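In praise of the boring gripper

I have spent a good part of my working life choosing hands for robots, and I would like to say a kind word for the dull ones.

Every January the catalogs come in, and every January I sit down with a pot of coffee and fall in love with something I shouldn't. This year it was the Zerkow, a soft-fingered hand with so many little air chambers that it looked like it ought to be purring. We had it next to a Clerkska parallel gripper, two fingers, open and close, nothing to write home about. My whole heart was with the Zerkow before we had even unpacked the screws.

We gave each of them 241 tries at the same chore, picking up vegetables and putting them down again someplace sensible. I know that vegetables sound like a silly test to people who move boxes for a living, but a pepper is a wonderful teacher (lumpy on top, slippery on the sides, and never lying the way you left it), and a cucumber will roll off on you the moment you take it for granted. The soft hand was lovely to watch. It also needed a hose, a pump, a second power supply and a person who understood its moods, and by the end of the week that person was me, and I was tired.

The plain gripper missed more often at first. I won't hide that. But when it missed, I could see why. A finger came down too far to the left, so I moved it to the right. That's a conversation I can have at four in the afternoon with a headache! When the soft hand missed, I had 954 lines of pressure log to read and still went home guessing.

There is the matter of cameras, too, and here I may lose a few friends. If you are comparing grippers, put one camera off to the side and another one down at the wrist, and do it before you buy anything fancier. The side view tells you what the arm is up to and where the cables are hanging. The wrist view tells you how much of the table your own gripper is hiding from you, and in my experience people are always surprised by how much that is. A bulky hand can cost you the very thing you're reaching for.

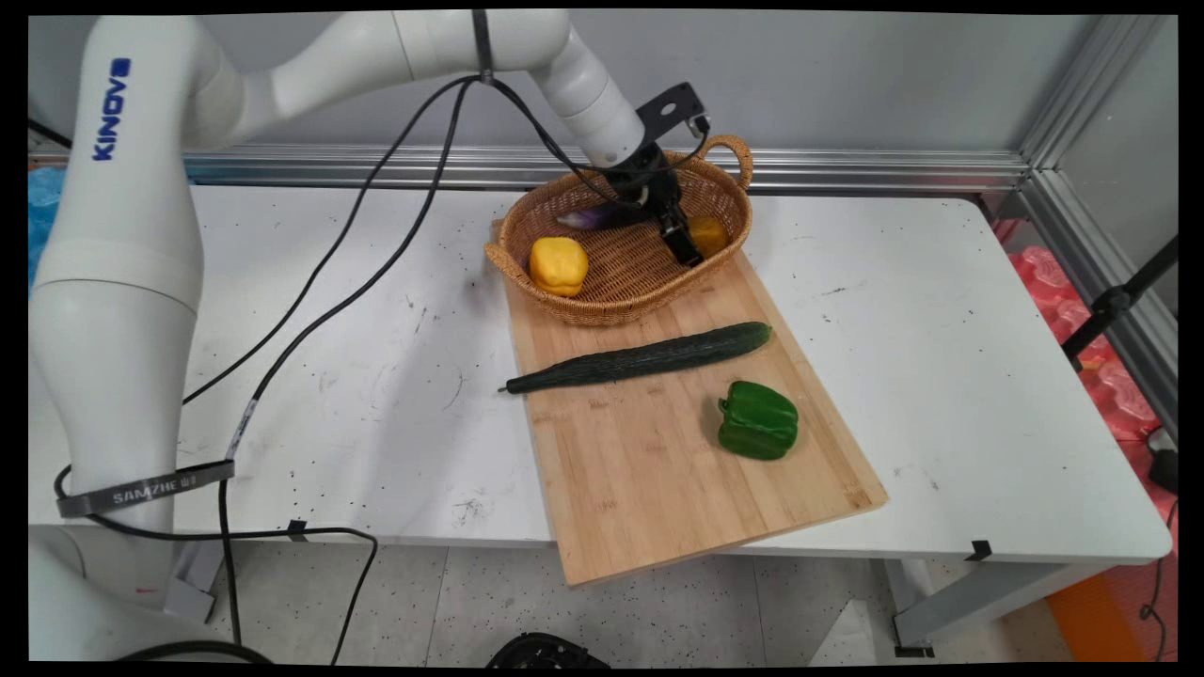
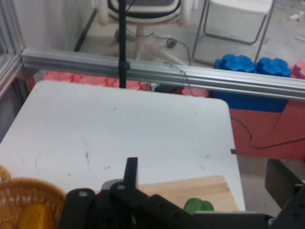 From the side first, then from the wrist, with the green pepper half hidden behind the gripper in the second one.

I sent an early draft of all this around and got some pushback, which I was glad to have. Parvaneh Karimi wrote back that I was being unfair to soft hands, that a week is no time at all to learn one, and that her Zerkow had gone 4000 cycles on ripe tomatoes without a bruise once she stopped fiddling with the pressure every morning. Try that with two hard fingers, she said, and bring a mop.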